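Codance teaches its humanoid to plan a fetching job backwards

29th May

Anyone who has stood in front of an open fridge with both hands full, wondering where on earth to put things down, will have some sympathy with the problem that has kept the home robotics team at Codance busy since March. The Balirville group has now shared the first results of a training method it calls Sovach, and the early signs are rather encouraging.
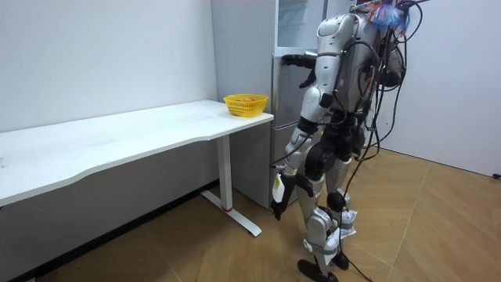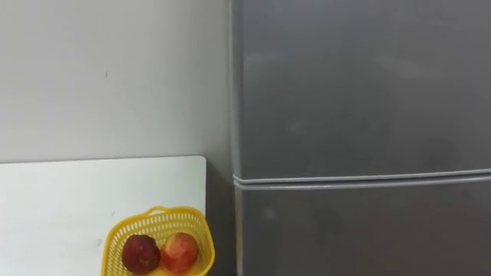
The idea, says project lead Dwayne Kapoor, came from watching how a robot trained in the usual way tends to go wrong. It learns a household job from start to finish, copying a person's movements in order, and it gets very good at the opening few seconds because that is the part it practises most. Then it arrives at the fridge standing slightly too close, or with its weight on the wrong foot, and there is simply no room left for the door to swing.

Sovach turns the lesson round. The robot first practises the last step of the job, then the last two, and so on back to the beginning, so that by the time it learns to walk up to a door it already has a fair notion of where it will need to be standing once that door is open. The team split its fridge task into 4 stages and trained them in reverse order, with a person guiding the arms for the first few goes at each stage and then leaving the robot to get on with it.

In the latest round of trials the humanoid was given 34 attempts at the whole job, and it finished 21 of them without any help. The same robot trained in the ordinary forward order, with the same amount of practice, was given 34 attempts as well and managed only 2, which came as a bit of a shock even to the people who had hoped for a gap.

"I'd have been happy with double," said Kapoor, who admits he went back over the results more than once before telling the rest of the group. "Most of the difference is in the feet, funnily enough. We all spend so much time fussing over hands."

His colleague Arlo Mahmoud, who wrote most of the software, is a little more cautious, and points out that all the trials so far have used one room and one fridge. A heavier door, or a kitchen with less floor to move about in, might well upset things, and the failed attempts were nearly all down to the robot losing its grip partway through a pull.

The next set of trials will take the method to a second kitchen, at the Schumacher building across town, where the fridge door opens the other way. Mahmoud hopes to have it running there before the end of the summer, and the team plans to put its training notes online for other groups to try.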